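Teder Games Portal: Catalog Working Group
Minutes, June

Present: Mohsin Tarar (chair), Sobia Dhanial, Bevan Kereama, Yasir Jadoon
Apologies: Ghazala Ghauri

Meeting opened 10:05 a.m.

1. Previous minutes
Accepted with one correction: the save-state bug in item 4 affects Prikis, not Hullurholm.

2. Load times
Bevan reported results for the 153 titles tested on mobile. Of these, 82 load within the target and 11 fail to start when the browser blocks third-party storage. The remainder load but exceed the target. Most of the delay comes from uncompressed audio. Sobia asked for the failing titles to be hidden on mobile until patched. Agreed.
Action: Bevan to send the list to Yasir.
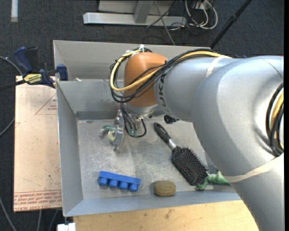
3. Thumbnails
Maximum file size set at 280 KB. Existing thumbnails over the limit will be re-exported in batches. Animated thumbnails deferred.
Action: Sobia.

4. Sandhu license
The renewal draft from Sandhu drops the right to resize the game window. Mohsin does not want to sign in this form. Ghazala had sent comments by email; these were read and adopted.
Action: Mohsin to return the draft with comments.

5. Tags
"Card" and "Solitaire" to stay separate. "Match" to be merged into "Puzzle", with a redirect from the old page.
Action: Yasir.

6. Other business
None.

Closed 10:50 a.m.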